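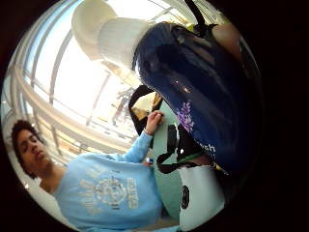 Bags and Packing: Frequently Asked Questions

Home Stores Delivery Returns Care and Repair FAQ Contact

Filed under: Help > Luggage and everyday bags

Last updated 7 June 2025

Which bag should I choose for a weekend away?

For two nights, most people manage with the Wirine holdall. It takes a change of clothes, a wash bag and one pair of shoes. If you are carrying a coat or a second pair of shoes, look at the Amissah, which is wider at the base and opens along the whole of the top.

Can I take the Amissah as hand luggage?

Check with your airline before you travel. Limits differ between airlines and sometimes between fares with the same airline. A soft bag that fits when half full may not fit when it is packed to the zip, so measure it after packing, including the handles and any outside pockets.

How do I stop the straps getting tangled?

Unclip any strap you are not using and put it inside the bag. If it doesn't unclip, shorten it fully and tuck the loose end under the keeper. When you store several bags together, keep them upright and side by side. Straps catch most often when bags are piled on top of one another.

What should go in first?

Shoes and anything heavy go at the bottom, or at the wheel end if the bag has wheels. Roll soft clothes and use them to fill the gaps. Keep chargers, medicines and papers in an outside pocket.

My bag has a glossy finish. How do I clean it?

Wipe it with a soft damp cloth and dry it straight away. Use a drop of washing-up liquid for greasy marks. Do not use kitchen sprays, white spirit or the rough side of a sponge. Glossy surfaces show scratches more than matt ones, particularly in dark colours under a bright light, and we can't polish scratches out.

Will printed patterns and lettering wear off?

They will fade in time where they rub against clothing or another bag. Avoid scrubbing over the print. Don't iron it, and don't leave the bag against a radiator. Fading from normal use is not covered by the guarantee.

Can I put a fabric bag in the washing machine?

Only if the label inside says so. Empty all the pockets, close the zips and wash at 30 degrees on a gentle cycle. Hang it up by the base to dry. Bags with a stiff board in the bottom should be washed by hand unless the board comes out.

How should I store bags at home?

Stuff them lightly with paper or an old towel so they hold their shape. Leave the zips slightly open. Smaller bags can be kept inside larger ones, but not if either has sharp buckles.

Can I return a bag after trying it out?

You have 14 days from delivery to return an unused bag. Trying your things in it indoors is fine. Please leave the tags on and send back any straps or pouches that came with it.

Do you sell spare parts?

Yes. Shoulder straps, clips and zip pullers are kept at the Skarnberg shop and can be posted. Quote part 378 for the standard clip and part 1643 for the padded strap. Both fit the Wirine and the Amissah, but not the older Mititden bags.

Related help

Measuring a soft bag
Replacing a zip puller
Which strap fits my Mititden?
Skarnberg shop opening times for June
How to start a return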